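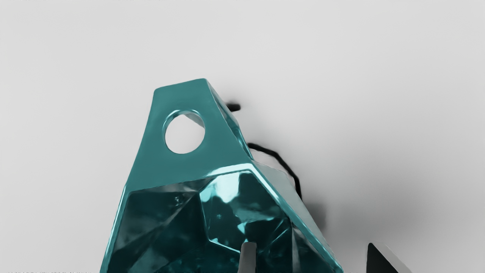
What film should I start with if my camera has no working light meter?

Any ordinary 400 speed color negative film, because it forgives you when you guess wrong, and you will guess wrong for a while.

List home | Threads | Search | Join

Re: first roll, dead meter
From: Ji-hoon Song
To: drakville-film list
15 October 2021

Emrys Bowen wrote:

> I picked up an old Ganel rangefinder at the flea market in July and
> the meter needle doesn't move at all. Everything else seems fine, the
> shutter fires at every speed. Should I get it repaired first or just
> load something and go? Also is there any point in starting with black
> and white? And do I need to shoot the whole roll before I get it
> developed (sorry if that's a dumb one).

Hi Emrys,

Not a dumb one at all! You don't have to finish the roll, but you pay the same to develop it either way, so I'd use it up. Photograph the dog. Photograph your shoes.

I answered the film part at the top so you wouldn't have to dig for it. As for the repair, I'd leave it alone for now. I sent my own Ganel off to have the meter cell replaced and it cost me 80 dollars, and then I went right on using the app on my phone out of habit (I still do, mostly). The old cells fade with age anyway and a replacement can read differently from the original, so you end up checking it against something else. Put the money into film and processing.

What I would do is learn the sunny 16 thing. Bright sun, set the lens to f/16, and set the shutter to the closest speed you have to the film's number. With 400 film that's 1/500. If it clouds over a little, open up one stop, then two if it's properly gray. Open shade is about three. I wrote this on a piece of masking tape and stuck it inside the camera case, and after a couple of months I didn't look at it anymore.
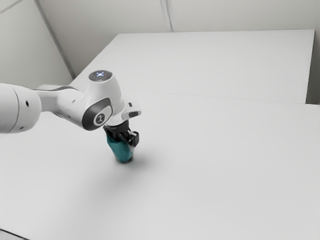 If you're stuck between two settings, take the one that gives more light. Color negative doesn't mind a stop or even two over, but it gets muddy and grainy in a hurry when it's under. Slide film is the other way around, so stay away from that until you trust yourself.

Black and white is great fun but I wouldn't start there unless you want to develop at home. The lab out on the highway sends it away and it takes forever. If you do want to try it, I have a spare Jang tank and a changing bag you can borrow, and I'd be glad to come over and do the first roll with you. The reel is the hard part. Practice loading it in daylight with a junk roll, then with your eyes shut, and don't skip the eyes shut bit like I did.

One more thing, check the light seals before you load anything. Open the back and touch the foam around the door. If it comes off black and sticky on your finger it's gone, and you'll get orange streaks on everything. Bososent sells a precut kit for 29 dollars, or you can do it with craft foam and a lot of patience.

Let us know how the first roll comes out, and please post a few, even the bad ones!

Ji-hoon

Contact the list owner | Copyright stays with each poster | Back to top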